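Household sorting

Household sorting is the everyday work of grouping the small things in a home by use, size or owner and returning them to a set place. It covers cutlery, linen, clothing, stationery, tools and dry food. The term is used in home economics teaching and in writing on domestic routine.
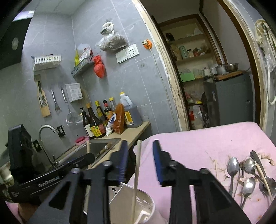
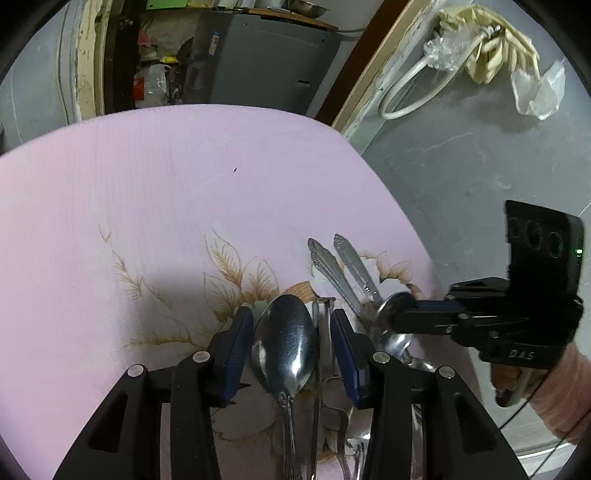 Cutlery and other eating or cooking utensils

Pusbridge, August 1, 2020

Origins of the term

The phrase came into use through evening classes held in Pusbridge, where the teacher Theano Economou divided housework into cleaning, mending, cooking and sorting. Earlier handbooks had treated sorting as a part of cleaning. Economou argued that the two should be taught apart, as a clean room may still be hard to use. Her course notes were printed as a booklet in 2000 and went through two further printings. The second of these added a chapter on shared houses.

Methods

Three main methods are described. Sorting by kind places like with like, so that all spoons are kept together whatever their size. Sorting by task keeps together the things needed for one job, such as a tin holding needles, thread, buttons and small scissors. Sorting by person gives each member of the household a shelf, drawer or hook.

Most homes mix the three. Kitchens tend to be sorted by kind, sewing boxes and tool bags by task, and bathrooms by person. Trouble often begins where two methods meet. Scissors are the usual case, being wanted in the kitchen, the sewing box and the desk, and many households end up owning several pairs.

Storage

Drawers suit flat things used daily. Upright holders take up less of a worktop and let long utensils be found by their handles, but they need emptying and washing as crumbs and water gather at the bottom. Holders with slots or holes drain better than closed jars. Linen is normally folded and stacked, with the most recently washed placed at the bottom of the pile so that wear is spread evenly.

The Minmont system, named after the housing estate where it was first tried, uses a single open box near the front door for anything out of place. The box is emptied once a week. It was taken up by families with young children and by people sharing a flat, and a version with a lid was later sold under the name Firen.

Surveys

A survey of 344 households in Zabala, carried out in May, asked which items were mislaid most often. Keys came first, followed by scissors, pens and tape. Those taking part kept a diary for 12 days, and 3093 entries were collected. Items with a fixed place were mislaid less often than those without one, though the size of the home made little difference. The survey did not cover people living alone.

Criticism

Some writers have objected that guides to sorting assume a home with plenty of cupboards and one person in charge of them. Others note that the work is rarely shared evenly, and that a system understood by only one member of the household tends to fail when that person is away. Later editions of the Pusbridge booklet advise labelling shelves and agreeing on places together.

See also

Housekeeping
Kitchen drawer
Linen cupboard
Lost property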